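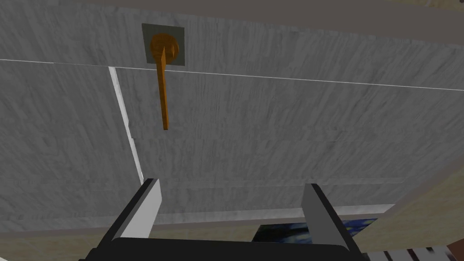
3 min read

Titurus Long-Haul Handlebar Bag

We have been making bags for people who ride a long way for quite a while now, and the Titurus is the one we get the most letters about. It started with Hervé Picard, who came into the Kernholm shop one September with a bar bag held together by two toe straps and a bootlace, and asked if we could please make him something that would still close properly at the end of a wet week. We said we'd try. He went off to ride across half a continent with the first sample, came back with a long list of complaints (all fair), and we have been fixing and fussing over the thing ever since.

The Titurus sits up front between your hands, where you can get at your lunch without stopping. That sounds like a small matter until you are five days into a tour, your legs have gone to wood, and the whole group is chasing a ferry. The lid opens away from you, so you can reach in with one hand on a quiet stretch of road and come out with a sandwich, a pair of gloves or the map. The catch is a big, plain hook that you can work in thick winter gloves, and it stays shut over cobbles and cattle grids.

Inside there is one main space and a flat pocket against the back wall, which is where most of our riders keep their passport and a bit of cash. We tried a lot of little dividers in the early samples and everybody pulled them out by the second morning, so we left them off. There is a loop for keys, and two mesh pockets on the outside that are just right for a banana or the wrappers you don't want to drop on the road.

The mount is the Stodov clamp, the same one we use on our front racks. It goes on with a hex key and comes off with a thumb lever, and you can carry the bag into a café by its shoulder strap. If you own two bikes, a second clamp makes life much easier. Please do check the bolts after your first long day, as new paint and new clamps both settle a little. 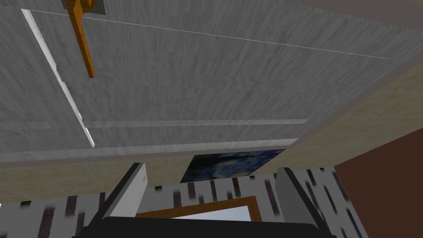 Sizes and details

Weight with clamp: 511 g
Most we'd carry in it: 2 kg
Handlebar width: 40 cm or wider between the hoods
Colors: moss, slate, brick red
Item number: 997
In the box: bag, Stodov clamp, shoulder strap, rain cover, hex key

Will it fit my bike?

Most drop bars and nearly all flat bars are fine. On narrow drop bars the bag can crowd your thumbs when you shift, and in that case we'd point you toward the Amrani, its slimmer sister, which uses the same clamp and costs a little less. If you run aero bars, write to us before you order and tell us how they're mounted. We're happy to look at your measurements and give you a straight answer.

Looking after it

Wipe it down with a damp cloth and a drop of dish soap, and let it dry with the lid open. Don't put it in the washing machine, however muddy the trip was! A little wax along the seams before a big tour does wonders. If a stitch goes or the lever gets stiff, send it back to the Kernholm workshop and we'll mend it. You pay the postage to us and we pay it home again.

Page updated 2018-05-06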